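Week 4 handout: comparing hand-held grippers on soft and round produce

Read this before Monday's lab. Bring it with you, along with your safety sheet from Week 2.

The lab compares two finger pads, the Prirnex and the Tokell, on fruit of mixed size and firmness. Both fit the same jaw. The wrist camera sees the pads and whatever is between them, so most of your grading will be done from the recording.
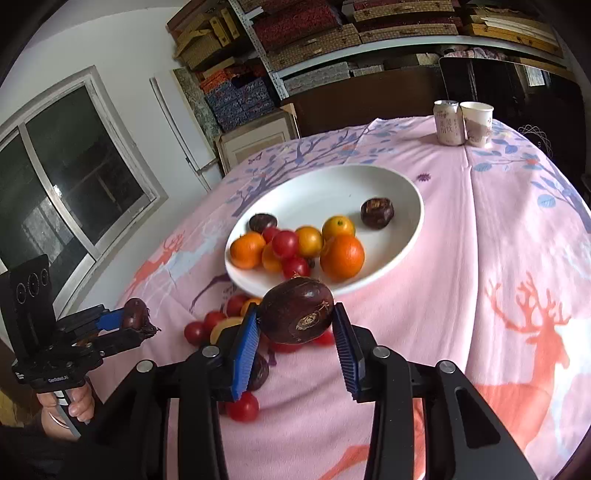
Passion fruit between the pads, with the plate behind. 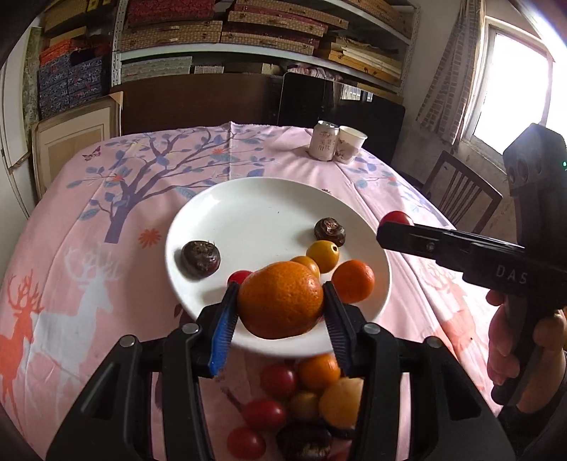 1. Setup
Work in pairs, one gripper each. Set the controller to the Van Acker profile and leave the force limit alone. Check that both pads are seated before you start logging. A pad that has crept out of its slot will give you slips that have nothing to do with the fruit.

2. Procedure
Grasp, lift clear of the surface, hold, rotate the wrist a quarter turn each way, put down. Release fully before the next attempt. Do the large items first. Small tomatoes roll when the jaw closes off-centre, so line up on the middle of the fruit and close slowly. If your partner's gripper is in your view, carry on, but don't reach across each other.

3. Scoring
Record each attempt as held, slipped or dropped. A slip is any visible movement of the fruit against the pad after the jaw has stopped. Mark skin damage in a separate column. Don't fold it into the slip score.

Last year's group logged 300 attempts and could use 87 per cent of them. Most of the rest were lost to glare on the camera or a missing start marker.

4. Write-up
Maximum 2 pages, plus your table. Compare the pads by fruit type before giving an overall figure. Discuss jaw opening and grip height as well as pad material. Upload the raw log to the Brirach folder with your group number in the file name.

Reading for next week: chapter on contact models, skip the derivation at the end.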